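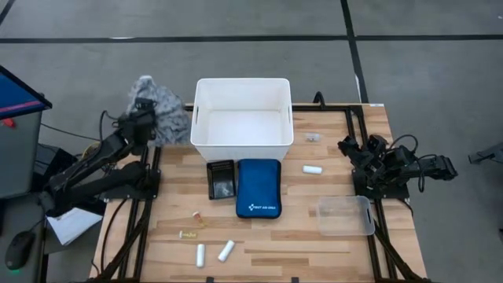

Right, I've been threatening to do this for weeks, so have a thread on learning to bake rye bread when you are an impatient person with a cold kitchen. Long one. Get a brew.

Background: I moved to Griststead last winter and the bakery here does a dark rye that ruined me for all other toast. It sells out by nine. I do not get up by nine if I can help it. So I decided I'd make my own, how hard could it be, etc.

The first thing I got wrong was thinking rye behaves like wheat. I'd made plenty of white loaves and I was quite smug about my kneading. You can knead rye until your arms drop off and it'll still be wet cement. It doesn't want kneading. It wants stirring with a big spoon and then leaving alone.

My starter came from Sandamali Weerakoon, who I met on the allotment waiting list (still waiting, both of us). She handed it over in a jam jar with the lid taped on and said feed it rye and only rye. Mine is called Gravy because of the colour. Hers hasn't got a name, she thinks naming them is daft.

Feeding: I keep 60 grams in the fridge and throw in equal weights of flour and water the night before. That's the whole routine. I spent most of January reading forums where people log the temperature of their starter three times a day and it made me want to lie down.

If yours smells of nail varnish remover it's hungry. Feed it twice and it'll calm down. If it's pink, bin it and scrub the jar.

Flour! I've tried three now. The supermarket one is fine. Tikari dark rye is lovely but comes in enormous sacks and I've got one cupboard. Rathore wholegrain is what I've settled on, coarser than the others, drinks up loads of water. The crumb comes out almost fudgy.

The loaf, since two of you asked. The night before: a good dollop of starter, some of the flour, warm water, stir, cover. By morning it should be domed and full of little holes. If it's flat, give it another couple of hours and go and do something else. Do not start poking it.

Then the rest of the flour (I use 800 g altogether, which makes one big tin and one baby one), salt, a spoon of treacle, more warm water. You're after thick porridge. When you think it's too wet, it's probably right. When you think it's right, more water.

Caraway seeds: I put them in. My other half picks them out. We've been having this argument since the first loaf and I don't see an end to it.

Scoop it into a greased tin with wet hands and smooth the top with a wet spoon. WET. I did it once with dry hands and was finding it on the door handles the next day.

Dust the top with flour before it rises, by the way. When the flour cracks into little islands it's ready for the oven. It's the only test I trust. The finger poke thing works for wheat, on rye you just get a sticky finger.

Now the cold kitchen. Mine faces north and the window doesn't shut properly, and in winter nothing rises in there, including me. I've tried the airing cupboard (good, but everything smelt of beer), the top of the fridge (useless) and a cool box with a bottle of hot water in it. The cool box wins by miles. Change the water when you remember.

Oven as hot as it goes for the first 15 minutes, then turn it right down and give it most of an hour more. I know the top looks done long before that. It's lying to you. I took my second loaf out early and it was putty in the middle, I could've pointed the bathroom tiles with it.

The tin I use is a Stonano one I got second hand, heavy as anything, with a dent in one corner. So every loaf has a dent in one corner. I've grown fond of it. A thin tin is fine too, just check the bottom isn't catching.

Now the worst bit. You've got to leave it a whole day before you cut it. Wrapped in a tea towel, on the side, smelling incredible, and you have to walk past it. If you cut it warm the knife comes out covered in gum and the slices squash. I've done this four times knowing full well what would happen.

It's better on day two and best on day three. Then it holds for ages. I've had a heel of it last over a week and it still toasted beautifully.

What to put on it: salted butter, more than is decent. Smoked mackerel and horseradish. Cream cheese and the end of a jar of beetroot. Marmalade works too, which surprised me - bitter on sour shouldn't be nice but it is.

What not to put on it: peanut butter. It's like eating a cushion.

Évan Rey, who some of you know from the old pub quiz, has been doing a version with grated apple in it and keeps sending me smug photos. I've tried it. It's annoyingly good. Squeeze the apple out first or the middle never sets. He also soaks stale rye crumbs and puts them back in the next loaf, so every loaf has a bit of the last one in it. I'm nicking that.

Someone asked if it's cheaper than buying it. Per loaf, yes, easily. If you count the oven, the scales I had to replace and the lovely wooden scraper I absolutely didn't need, ask me again in a few years.

Someone else asked about doing it without a starter. You can use dried yeast and a spoon of plain yoghurt for the sourness. It's quicker and a perfectly nice loaf. Rye made with only yeast can go a bit gummy though, so keep it to half rye and half strong white, and then you can knead it after all and get your smugness back.

And yes you can freeze it. Slice it first. I didn't slice it first and ended up going at it with a bread knife on the back step in my dressing gown while next door was putting the bins out. We've said hello a bit more since then, so that's nice.

Things I still can't do: a loaf without a tin. Every time I try, it spreads out like a cowpat. I'm told you need a stiffer dough and a basket and some nerve. I've got the basket. It's currently got onions in it.

Also can't get the proper shiny top that the bakery one has. I've brushed it with water, with milk, and with a sort of potato starch paste off an old recipe card, which went on like wallpaper glue and came out looking like it too. If anyone knows, tell me. I did ask in the bakery and the woman just smiled and gave me my change.

Oh and for whoever wanted to know about washing up: cold water first, never hot. Hot water turns rye dough into grout. Soak the bowl straight away, and don't put the leftovers down the sink. I've met the plumber twice now.

If anyone's near Griststead and wants a bit of Gravy, bring a clean jar. I've got loads and I feel bad throwing it out. I'm feeding it again tonight, and there'll be a baby loaf going spare by the weekend if somebody will swap me for eggs.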